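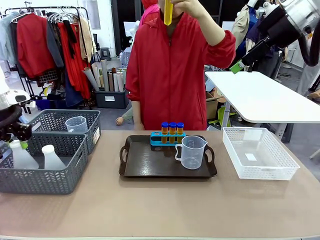 Figure 4. Tube bench, both arms in view, operator at the far side of the tray.

4. When the arm drops a tube, or won't let go of one

I wrote this section after our own bad morning in February, when the left gripper on the Sorkham bench closed on a tube, threw fault 965 and just sat there with its jaws shut. My first instinct was to reach in and wiggle the thing free. Please don't do what I did — the arm was still powered, and it had a good go at finishing its move with my sleeve in the way.

So, the way we do it now:

1. Hit the red stop button on your side of the bench. The pause button in the Plandov software isn't good enough, as it only holds the queue and leaves the motors live.

2. Wait for the status light to go solid amber. If it's still flashing, keep your hands out.

3. Have a look at both arms, even if only one has faulted. The other one may be parked higher than you expect, and it's easy to stand up into it (I have the bump to prove it).

4. Put on gloves and glasses. Hold the stuck tube by the glass with one hand, then turn the manual release a quarter turn with the other.

5. Lift the tube up to eye level and check it for chips and hairline cracks. Keep it upright while you look. Anything doubtful goes in the sharps bin, and yes, that includes the one you really need.

6. Put the good tube back in the rack and press the cap down until it stops.

7. Clear the fault from the Amini panel, then run Home at low speed with everyone standing back from the table.

CAUTION: Never pull a tube out of closed jaws. The pads are grippier than they look and the glass will go before they do.

Note: If 965 comes back within 2 cycles, stop trying. On ours it was a worn pad on one finger, so the force reading was rubbish and the controller thought it was still squeezing air. Drurnoritz suggests fresh pads every 2000 grips. I'd do it sooner if you run coloured liquids, as the dried drips get into the tread and harden.

Write the fault up in the bench log before you restart the queue, including which arm it was and which rack slot it was headed for.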